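Notebook, small studio
3 November 2021

Came in early because the heating takes an age to get going in the live room, and I wanted the snare decided before the Puvar lot turned up with all their cases. Glad I did! The drums had drifted overnight (they always do when the room goes cold and then warms up again), and the floor tom had gone to a sort of cardboard note that I spent far too long chasing. In the end I took the bottom head down nearly a full turn at each lug and left the top alone. It sits under the bass nicely now, and please could whoever is in next leave it be.

Overheads. I'd promised myself since June that I would try the Bollum pair properly, and today was the day. Spaced first, then crossed above the drummer's head, then spaced again but lower. The crossed version was tidy and a bit small. The low spaced one had the cymbals leaping out but also a lovely width on the brushes, so that's what we printed, with the right-hand mic pulled back until the snare sat in the middle. I measured with the string off the broom as usual, since the tape measure has gone walkabout again. If you have it, the hook behind the door is where it lives.

Hum in the left cue feed came back. I went through it in the order we wrote up last time: swapped the headphones, swapped the lead, swapped the box. Nothing. Then I moved the cue amp off the same strip as the lamp dimmer and it went quiet, so I think it was the dimmer all along and I owe the old box an apology. I have left it plugged into the far wall. The cable runs under the rug, mind your feet.

Takes. We did the slow one first, which I'd argued against, and I was wrong, because everyone was calm and it went down beautifully. Take 411 on the counter is the keeper (I still haven't reset that counter and at this point I'm rather fond of it). There's a chair creak just before the second verse that I quite like, though I've made a clean edit as well in case the band don't. The fast one was harder work. The click was in everyone's way, so we turned it off after the first four bars and let them lean on each other. It speeds up, of course it does, but it speeds up like people enjoying themselves.

Vocals through the Tanasarn preamp with 20 dB of pad in, which sounds like a lot until you hear her open up on the last chorus. There is a patch of boxiness near 206 on the low notes. I haven't cut anything on the way in, only made a note of it on the track sheet, and I'd sooner deal with it by moving her a hand's width back tomorrow.

The harmonium is the thing I'm least happy with. Close up it's all bellows and clacking, far away it's all room. Tried a blanket round the back, which helped the clacking and killed the top. Next thing to try is one mic over the player's shoulder, aimed at the wall, and if that doesn't do it we may just have to love the clacking.

Backups: everything is on the drive labelled Flavo and copied to the spare on the shelf. Rough mixes are in the folder marked 1066. Please listen in the car if you get a chance, I've lost all sense of the bass by now.
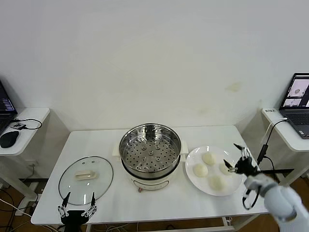

Added underneath in green ink: listened in the car twice, and the bass is fine on the slow one but too big on the fast one from the second chorus onwards. Keep the creak. I have the tape measure, sorry, will hang it up tonight.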